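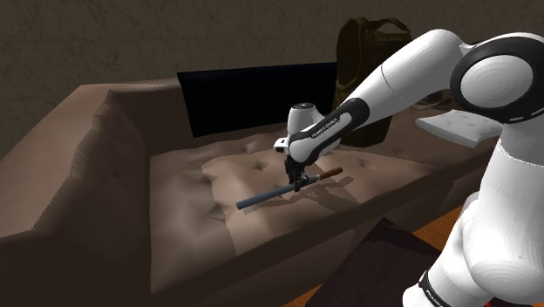 # sofa-pick: controller comparison set

Simulated pick and place episodes on household furniture, recorded to compare two arm controllers with the same arm and the same two-fingered gripper. Maintained by Danica Koubek and Mareike Lenz as part of Statance.

Status: usable, still changing. Check the changelog before you mix versions.

## What is in it

2,000 episodes, split evenly between the controllers:

- `clakby`: joint impedance, our default
- `ramalho`: Cartesian impedance with a softer wrist

Each episode starts with a slender object lying on a soft seat. The arm has to pick it up, hold it clear of the cushion and put it down again inside a target area. Both controllers get the same list of start poses, so episode 0413 in one folder can be set against episode 0413 in the other.

Other objects on the sofa are left where the scene file puts them. They count as obstacles, and touching one is logged but does not end the episode.

## Layout

```
sofa-pick/
 clakby/
 episodes/
 summary.csv
 ramalho/
 episodes/
 summary.csv
 scenes/
 tools/
 replay.py
 compare.py
```

Every episode folder holds the rendered frames, `joints.csv`, `gripper.csv` and `contacts.json`. Joint angles are in radians and gripper width is in metres. Time starts at zero when the arm leaves its home pose.

## Comparing the controllers

```
python tools/compare.py clakby ramalho --by start_pose
```

The script writes one row per start pose, with the outcome, lift time and peak contact force for each controller. It skips any pose where one of the two runs is missing.

An episode is marked `held` if the object stays between the fingers for 5 seconds after the lift. `slipped` means it left the grip during that time. `no_grasp` means the fingers closed without it. We set these labels from the contact log and checked a sample by eye.

## Known problems

- The cushion is a rigid mesh. The tufting is in the shape, so fingertips can catch on the dimples, but nothing sinks in under load. Don't use the contact forces to predict what a real sofa would do.
- Friction between the fingers and the object is a single value for the whole set. We want to vary it in the next version.
- In `ramalho`, the wrist sometimes drifts during the hold. Mareike thinks this is the null-space gain. Not fixed yet.
- `replay.py` ignores the scene's lighting settings, so replayed frames look flatter than the stored ones.

## Changes

**v2**
- Re-ran all `ramalho` episodes after a fault in the gripper timing
- Moved obstacle contacts into `contacts.json`
- Column `grip_w` renamed to `gripper_width`

**v1** (October)
- First internal copy. Please delete it if you still have it on the Vetier drive.

## Questions

Open an issue with the controller name and episode number. Danica looks after the scene files and rendering, Mareike the controllers and labels.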